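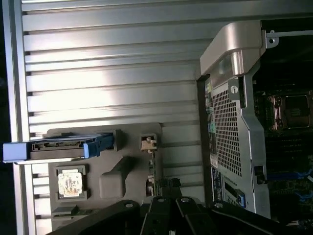
Ok so the photo backup saga. Two weeks of evenings gone and I'm only now getting round to writing it up, sorry to the 5 of you who read this. Started because my sister asked for the lake pictures from Dad's birthday and I could not find them. Not on the laptop, not on the old laptop, not in the cloud thing I pay for every month. Anyway. Drive with the blue handle on its carrier, that's the kind I like, you can grab the thing without swearing. The tower can lie on its side for as long as it wants, I'm busy sorting.

Count so far: 2,391 photos in one folder called "misc new". Of those, 254 are the same cat. Not even my cat. Kendra Girard's cat, from when I fed him one August, and apparently I thought every nap needed recording.

What I'm doing now, in case it helps anybody. One folder per year. Inside that, one folder per thing (lake, Clevden trip, school stuff). No clever tags. I tried tags once and gave up before lunch. Blurry ones go, unless Grandma is in them. Screenshots go, all of them, dont even look.

Then two copies. One stays at home, one goes to Annick Bélanger's place in a shoe box, and I keep a box of hers. Been meaning to do that swap for ages. She bakes, so going over there is no hardship.

Still missing: the lake pictures. Yes, really. My sister thinks they were on her phone the whole time and she is "going to check". Will update when she does. Also need to recieve the scans back from my uncle, thats a whole other post.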